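**December, 6.40 in the morning**

Cathode powder allocation came through overnight. Staneo has cut us again. The letter says the second kiln at Catacutan is still being relined and that all customers on annual terms are being treated alike, pro rata on last year's call-off. We called off low last year on account of the coating fault, so pro rata suits us badly. I have asked Wendy Bickerstaff to find the clause on baseline years. My memory is that the contract refers to forecast volume and says nothing of actual volume, but I have not had it open since signing.

Effect on Clesholm: the pouch line can run two shifts until the powder in store is used, then one. Separator and foil are fine. Electrolyte is fine if the drums are turned in date order, which they have not been. I moved the older ones to the front of the cage myself and changed the labels on the rack.

Grutico have offered material from their own stock. Same nominal chemistry, a slightly coarser cut, and a higher moisture figure on the certificate than I would accept from Staneo. It would need a longer bake before mixing. The vacuum oven is the limit there. It was sized for our present powder with very little to spare, and a longer cycle means the mixer stands idle between batches. I worked it through twice on paper and got the same answer both times: we lose most of what we gain unless the small oven in the test bay is brought back into use. Its door seal is perished. Seal ordered.

**11.15**

Call with Grutico. They will send a sample keg ahead of any commitment, which I had not expected. Price is held until the end of the month and then follows the index. I said we would want lot traceability back to the precursor. They said yes too quickly, so I have asked for it in writing.

Wendy found the clause. It is forecast volume. She has drafted two paragraphs to Staneo, both shorter than mine would have been. Sent as drafted.

The car side rang to ask whether the spring deliveries were safe. I told them the January packs are covered by cells already in formation and that I would give a figure for the rest once the keg has been coated and cycled. They wanted the figure now. I did not give one. Last time I gave one early it was in a board paper by the evening and I spent a fortnight defending it.

**15.30**

Formation room. Seven channels showing high resistance on the same rack, all on the lower shelf. I do not think it is the cells. Swapped the leads on two of them and the fault stayed with the channel. Contacts cleaned, rack restarted, readings back in line on all but one. That one is tagged out. The lower shelf gets the draught from the loading door and I would like a logger on it before I blame anything else.

The dry room held dew point all day, including through the afternoon changeover. First time this week without an alarm. The new wheel motor is noisy but it does the job.

Coating weight drifted up a little on the second roll. Trimmed the gap, took fresh punches from both edges and the middle, and the spread came back inside the limit. The scrap is bagged and weighed for the recycler. Given the powder position I should find out what they pay us on it, as the rate was agreed when cathode scrap was worth less.

**20.10**

Nothing from Staneo. Their office will have shut by now.

To do tomorrow: chase the seal. Write the acceptance test for the Grutico keg (moisture, tap density, particle size, coin cells at two rates). Ask Wendy whether the baseline argument holds for next year too, or only for this one. Move the Clesholm stock count forward so that we are arguing from real numbers. Eat something before the supply call at seven.
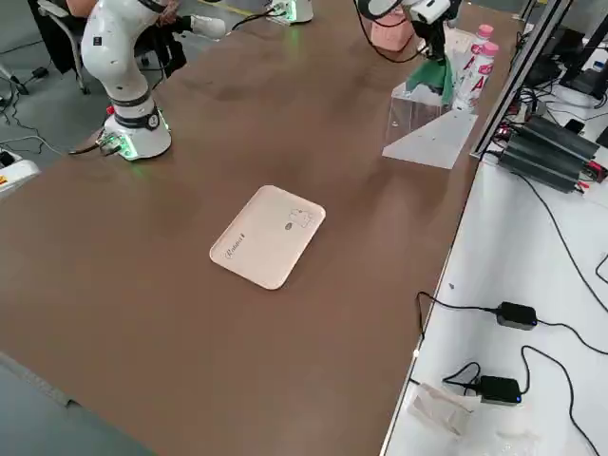
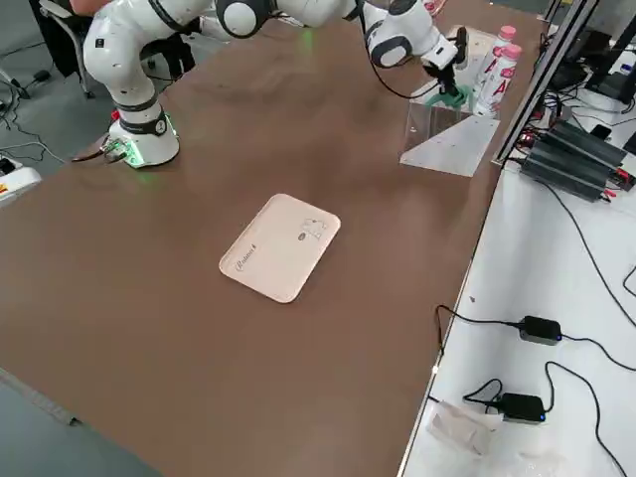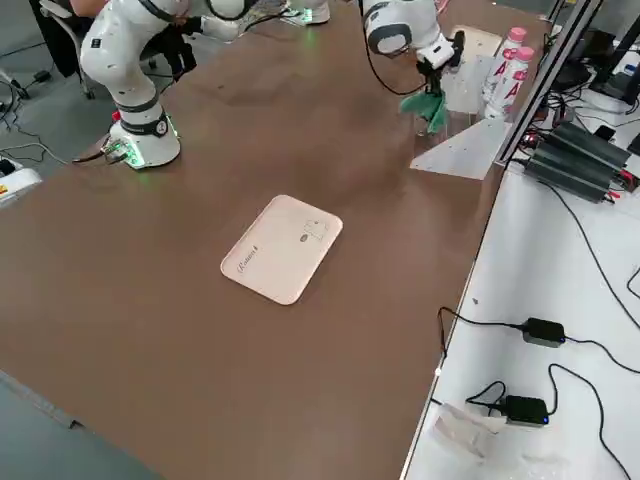
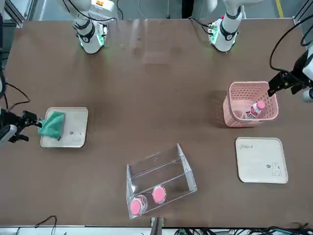
*White robot arms at the brown table.*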